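Ayman Badawi on buying, fixing and living with a second-hand boardroom table

8 December 2019

Ayman Badawi has moved the same kind of table into and out of office buildings for 31 years. He started on the trucks at Hadow, went into the workshop when his back gave out, and now runs Costura, a two-bay shed where used office furniture is stripped, repaired and sold on.

Most of his trade is chairs. The tables are what he prefers to talk about.

"A chair gets five years if people are kind to it," he says. "A good timber table will see out three tenants. The firm moves, they look at the lift, they look at the table, and they ring me."

He sold 119 large tables last year. The ones that go quickest are the warm orange-tan ones, a colour he says was out of favour for a decade and has come back. Grey and white tops sit in the shed until someone wants a price.

The first thing he checks is the cable openings. Older tables had round holes with a plastic cap, and the cap was always missing. The rectangular cut-outs that came later are neater, but the edges take a beating from plugs being dragged through them. He runs a thumb around the inside of each one before he makes an offer.

"If the edge is furry, somebody's had water in there," he says. "Coffee, usually. You can sand the top all day and it won't help you."

He also asks what the table has been used for. Plenty of them never see a board meeting. They get used for lunch, for stuffing envelopes and whatever else needs a big flat surface and a few chairs.

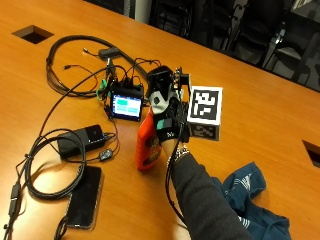
Looking after the top

Badawi is firm about cleaning. A damp cloth, then a dry one, and nothing from a spray can. He sells a tin of wax called Sosby at the counter and tells most customers they don't need it more than once a year, in January, when the office is quiet.

Bottles and cups should go on something – a folded paper towel will do. He doesn't mind small scratches. "It's a table. You're allowed to put things on it."

Getting it through the door

The heaviest he has shifted in one piece was 252 kilos, and he wouldn't do it again. Anything that big now gets split at the join and the legs bagged and labelled. He asks buyers to measure the lift as well as the door, and to measure the lift with its doors open.

He still has one table he won't sell, a long model called the Samir, which he uses for the paperwork. "My wife wants to know why it isn't in the house," he says. "It won't fit in the house. I measured."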